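Lovisa Solheim's comment on my last post asks why I keep separating tariff level from tariff predictability. The short answer is that firms plan around the second one. A flat 7 percent duty that stays put for 20 years is a cost line. A duty that can move on a Monday by decree is a risk, and risk gets priced into every contract that crosses the border.

Take Orkar and Latuheru. Both export processed fish and machine parts, and both sit a day's sail from the same buyers. Orkar charges higher duties on imported inputs. Latuheru charges less on paper, but its customs code was amended 46 times under the last government, often with no notice period. Foreign investment went to Orkar.
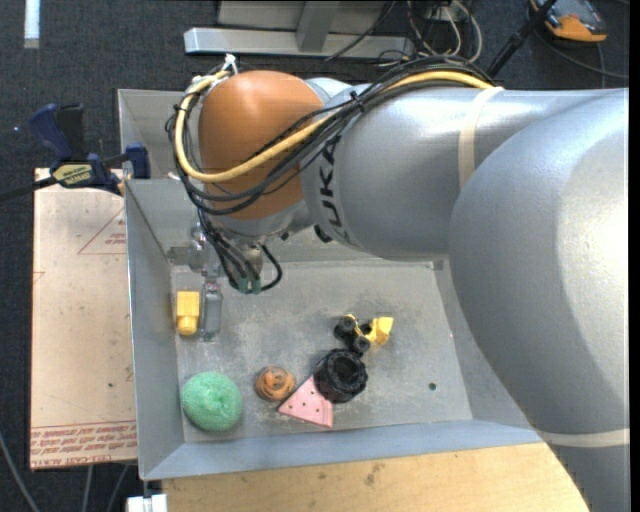

The usual objection is that Orkar has the better port at Clukgate. It does, but the port came later. The money to dredge it was raised on long bonds, and long bonds sell only where lenders expect the rules to hold until they mature. Latuheru tried the same thing at Flernham and had to borrow short, at rates that killed the project.

I would add one caution. Stable rules can be stably bad. The Orkar licensing schedule still lists 466 regulated trades, and most of them have no business being there – a fixed barrier is still a barrier to the person outside it. I'll get to the licensing schedule in the next post, once I have finished reading the annexes.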